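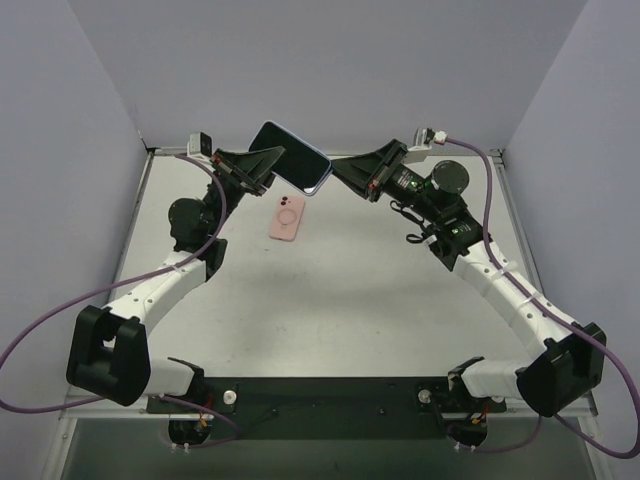 **Guidance note: assessing whether a two-armed machine can take over a household or workbench chore**

Issued February 6, 2023

This note sets out the procedure used at Ketadano to decide whether a chore can be given to a pair of robot arms in its present state. It is intended for workshop supervisors, training centres and home support services that have been offered such equipment and wish to test it before making any commitment. No knowledge of programming is required. The person running the assessment should, however, know the chore well enough to do it by hand without instructions.

The worked case throughout is the handling of mobile phones: picking them up, passing them from one gripper to the other, turning them over and setting them down in a chosen place. The task occurs at repair counters, in returns departments and, on a smaller scale, in any home where several phones must be gathered up and put on charge each evening.

## 1. Write the chore down as separate actions

Chores are usually named by their result. "Tidy the phones" describes a finished state and gives the assessor nothing to measure. Before any trial, the chore should be rewritten as a list of actions, each with a clear start and a clear finish. For the phone task, the list in use is as follows:

1. Bring one gripper to the phone.
2. Take hold of it by its edges.
3. Lift it clear of the table.
4. Bring the second gripper to the opposite end and close it.
5. Turn the phone to the side required.
6. Lower it and release it.
7. Withdraw both arms without touching any other item.

Step 4 may be left out where the phone does not need to be turned or passed across. Record this decision at the outset. Trials with and without the second arm should never be entered on the same sheet.

## 2. Prepare the work surface

Use a flat, plain table with room for both arms to reach the middle. Panels at the back and sides are advisable, as people walking past can disturb systems that rely on cameras. Lighting should be even and should stay the same for the whole session.

Check that cables can follow the arms through their full movement. A cable that pulls tight at the far end of a reach will alter the result, and the fault is easily mistaken for a poor grip.

Place only the items that belong to the chore on the table. For the first session, a single phone is sufficient. A second should be added once the arms complete the list with one. The presence of a neighbouring item is a fair test of step 7, and many systems that perform well alone begin to fail at this point.

## 3. Set the starting positions

Phones should be laid down as a person would leave them, at differing angles and distances from the arms. Setting every item square to the table edge produces flattering figures that will not be repeated in daily use.

Each starting position should be marked on a paper plan. We recommend 12 positions, used in a mixed order. Between trials the arms are drawn back and opened, and the next position is set by hand.

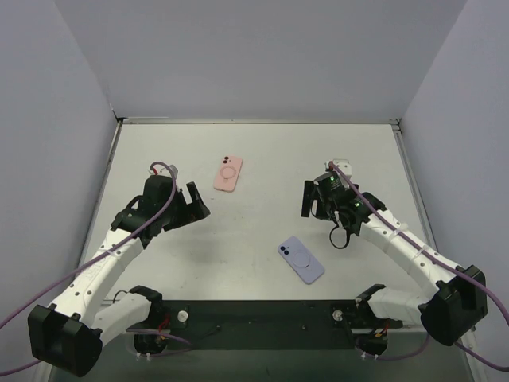

Reginald Delacroix asked, in reply to the draft of this note, whether 12 positions were enough to say anything about a real home, where a phone may be found under a cushion or on the arm of a chair. His view was that a machine which needs a clear table has been given half a chore, the other half being left to whoever clears the table. The point is accepted. The result of this procedure applies to the table only, and reports must say so in their first paragraph.

## 4. Run the trials

Each trial is run from the first action to the last without help. The assessor should stand within reach of the stop control and should intervene only to prevent damage or injury. Any intervention ends the trial, and the action under way at the time is entered as the point of failure.

Three things are recorded for every trial:

- the last action completed;
- the time taken, from the first movement to the withdrawal of both arms;
- any slip, drop, scrape or contact with another item, even if the chore was then finished.

A thin, smooth object lying flat is among the harder things for a gripper to collect. There is little edge to hold, and fingers that close too low will press against the table. Assessors should expect most failures at step 2. If the system is allowed to slide the phone before lifting it, this must be stated.

The handover at step 4 deserves separate attention. For a short time both grippers hold the same rigid object, and a small disagreement between the arms may twist it or pull it free. Phones used in trials should be out of service and contain no personal data. Any phone that has been bent or cracked must be removed at once and its battery treated as damaged.

## 5. Compare with a person

The same list is then carried out by a member of staff using the same positions. It is common for the person to finish in a few seconds what the arms finish in about 2 minutes. Speed alone should not settle the matter. A slow machine may be of use overnight, or to a person who cannot grip well, provided that it can be left unattended.

The more useful comparison is the number of times help was needed. In our October series at the Tapia workshop, 457 trials were recorded. The arms did their best work on lifting and lowering, and their poorest on collecting phones that lay close together. Staff who had watched a few successful trials tended to overstate the machine's ability when questioned afterwards, and for this reason estimates made from memory are not accepted in place of the trial sheet.

## 6. Reach a finding

One of the following findings should be entered:

**Ready.** The chore is completed from every marked position, without intervention, in 3 sessions held on separate days.

**Ready with attendance.** The chore is completed from most positions, and the failures are harmless and quickly put right by a person nearby.

**Not ready.** Failures cause damage, or a person must attend so closely that doing the chore by hand would be less trouble.

At the time of writing, phone handling on a cleared table has been entered as ready with attendance at Tapia and as not ready at Jasa, where the items are more varied and many have soft cases. Folding, washing up and the clearing of a mixed table have been entered as not ready at both.

## 7. Repeat the assessment

A finding lapses when the grippers, the control software, the table or the type of item is changed. It should not be carried over to another site. Requests for blank trial sheets and position plans should be sent to the Vakon office, stating the chore to be assessed and the number of arms in use.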